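I have a problem with plain wooden blocks, and the problem is the people who sell them. Every shop page tells you the same story. Open-ended. Calming. Will be handed down to grandchildren. You read three of these in a row and start to wonder whether anyone writing them has ever tried to put one cube on top of another.

I bought a set anyway. The one I settled on is from Lorkisach, a bag of 18 unpainted cubes for 59 dollars, and I want it on record that this is a lot of money for small pieces of tree. The listing had 3,666 reviews when I looked. I read far too many of them and learned that the blocks "smell amazing." Mine smell like a pencil.

The claim I cared about was that they're cut true, so they stack flat. I tested this the dull way, on the kitchen counter, pushing each one up against a ruler. Most were fine. A couple had a face that leaned a little, enough that a tower of five looked drunk. Sand them, said the leaflet. For 59 dollars I'd like somebody at Lorkisach to sand them.

Then there's the matter of what you stack on. The Damasceno catalog (which still comes in the mail every March, and I still read it over coffee) pushes play mats hard. A printed mat is supposed to "frame the activity." My view is that it's a tablecloth with ambitions. Fabric comes folded, and the folds stay. I've ironed one from the back on low, I've hung one in the bathroom during a shower, I've left one under a pile of encyclopedias for most of a month. The creases got softer. A cube parked on a crease still rocks, and once the bottom one rocks you can forget about the third.

The dark prints are worse in one way and better in another. Pale wood shows up beautifully on black, so you stop losing pieces. But so does every crumb and every hair the cat has ever shed.
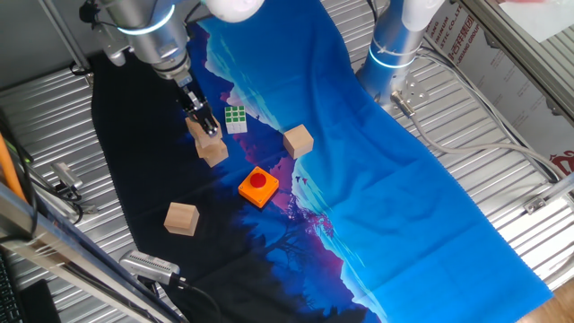
Page last changed: March, 7:40 p.m.

The mountain print is the one that nearly won me over, with the magenta and purple ridge and the little birds against all that blue. Creases in it, of course, right across the blue. And look at the two stacked cubes, the top one a bit off from the one under it. A small offset like that is nothing at two blocks. Keep repeating it in the same direction and you'll be picking them up off the floor.

I do like plain cubes better next to something with color. The green and white puzzle cube and the orange box with the red button make the bare wood look like a choice. On their own the blocks can look like something left over from a shelf project.

So would I buy them again? At half the price, yes. The Tovmont set is cheaper and I'm told the edges are sharper, though I was told plenty about this one too. I'd skip the mat, or buy it for the wall.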